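Ponham Reedbed Restoration
Interim report to the Azevedo Fund
Prepared by Aníbal Louro, Project Manager, 4th January

1. Progress against plan

Work on the northern compartment is complete. Willow scrub was cut and removed before the ground became too soft for vehicles, and the stumps were treated under the method statement agreed with the Fund. Clearance of Himalayan balsam along the Horkano ditch covered 3241 square metres. A second pull is planned for June, before the plants set seed.
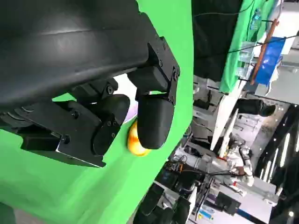

The southern compartment is behind schedule. High water held back the contractor, Zodidden, for 13 working days, and the new sluice boards have yet to be fitted. The landowner has agreed to extend access along the eastern track - the written consent is attached at Annex B.

2. Monitoring

All 53 fixed vegetation plots were surveyed. Common reed has spread into the scrapes dug in the first year, and floating pennywort was found in three plots next to the culvert. It was removed by hand and the plots will be checked monthly. Water level readings are given in Annex C.
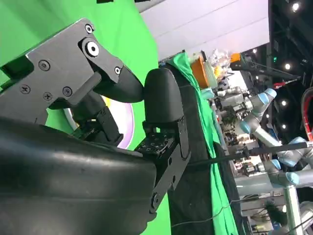 Figure 2. Black gripper finger and mounting bracket, close view.

3. Budget

Spending is within the approved total. We ask the Fund to allow the unspent sum for sluice works to be carried into the next period, under the same heading. No other changes are sought.

4. Next period

Fit the sluice boards and repair the bank at the Horkano ditch. Complete the second balsam pull. Submit the full plot data with the final report.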